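Keeping a play kitchen in good order

If you have a play kitchen in the house you will know how it goes. It starts as one neat little set in a box with a cellophane window, and by May there are strawberries in the shoe rack and you are standing on a bread roll in your socks at six in the morning. We have had ours through two children and a good many visiting cousins, and I have settled into a way of looking after it that suits us. Some of it may suit you as well, and do please skip whatever doesn't!

Start on a table

I used to sort everything on the rug, kneeling, and my knees have never forgiven me. These days it all goes up on the big white table, where small pieces show up beautifully and there is room to spread out. Begin with the big items and put them down first, well apart from each other. The oven, the colander and the plate take up most of the space in any toy box, so once you can see those you have a fair idea of what sort of container you need. Then tip out the food. Don't try to pair things up as you go, just get the lot in front of you and put the kettle on.

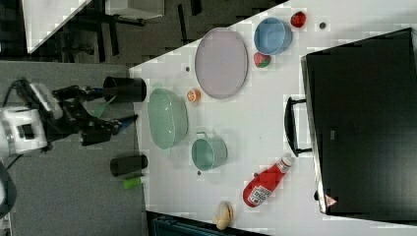 Colander, pot and plate out on the table, with the ketchup bottle on its side and the toaster oven at the end.

While everything is out, run your fingers round each piece. You are feeling for cracks, rough seams and anything that wobbles when it shouldn't. Little handles are worth a gentle tug. Anything with a sharp edge goes straight in the bin in our house, however much it is loved (though I do usually wait until bedtime), and stickers that have begun to lift come off altogether, as a half-peeled label is irresistible to a toddler.

Washing the plastic pieces

Plain plastic cups, plates and bowls only want a washing-up bowl of warm water and a small squirt of the ordinary liquid. I make mine up in a 565 ml jug first and pour it in, which is a habit I got from my mother and probably makes no difference whatever. Use a soft cloth for the flat parts and keep an old toothbrush by you for rims and handles. Rinse well, then stand things so the water can run off them.

Anything with batteries stays out of the bowl. Take the batteries out, wring your cloth until it is nearly dry, and wipe over the outside. Toy ovens collect a surprising amount of fluff along the front, and a clean, dry paintbrush gets it out far better than a cloth will. Hollow food is the other thing to be careful with. If there is a pinhole in it anywhere it will take in water and sit there quietly going mouldy, so wipe it over and don't be tempted to let it float about, even if small helpers are begging you to.
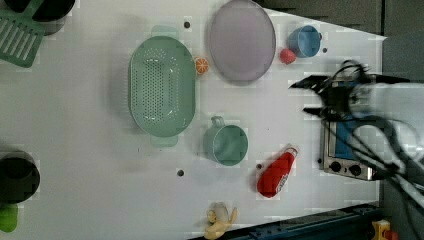

I leave ours on a tea towel until the next morning. Put them back damp and you will smell it, and once that musty smell gets into a fabric storage bag you may as well wash the bag too. If a bag does need doing, turn it inside out, wash it cool and peg it by the bottom seam so the drawstring hangs down.

For colanders, and anything else with lots of little holes, don't bother poking at each one with a cocktail stick. I did that for years. Hold it under the tap upside down so that the water comes through from the back, give it a good shake over the sink, and then go over it with the toothbrush in small circles. Dried play dough is easiest when it has gone quite hard. Leave it, have your tea, and flick it out afterwards. If there is still a bit stuck, a wooden lolly stick will shift it without scratching.

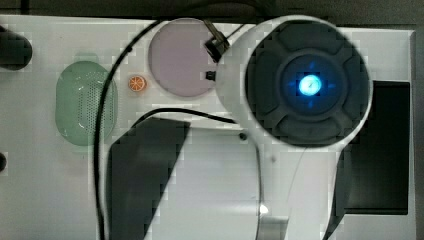
Consuelo Collado wrote in to say that she never washes play dough out at all, she puts the whole colander in the freezer for an hour and knocks it on the back step. "It drops out like gravel," she says, "and the birds have never once been fooled by it." I haven't tried it yet, but I can't see why it wouldn't work on a sturdy piece. I would be wary with anything thin or brittle.

Where to put it all

Lidless tubs, every time. We had a lovely set of lidded boxes from Bedeck and the lids were on the floor more than they were on the boxes. Now we use the Renley shallow ones, 297 mm long, and they slide into the bottom of the bookcase where little hands can reach. One is for crockery and pots, one is for food, and bottles stand up at the end. The oven lives on the shelf itself, as a toy oven in a tub will always finish up on top of something that bends.

Stack plates and bowls if they will stack, with the widest at the bottom, and let the colander hold the fruit. That last one is my favourite tip on the page. It saves a whole tub, the fruit is easy to see, and the children seem to enjoy putting it back in, so it gets done more often than you would think.

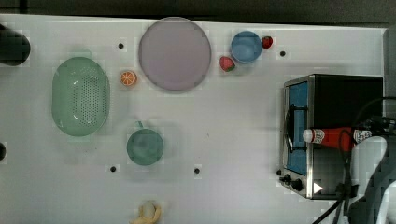

Strawberries by the blue bowl and the orange slice beside the big plate - just the sort of small pieces that can live in the colander.

Going round again

I do the full wash when the seasons turn and a quick wipe in between if there has been a cold in the house. Odd pieces from other sets go in a jam jar on the windowsill until their owners turn up. Ours has a green pepper in it at the moment, if anyone is missing one.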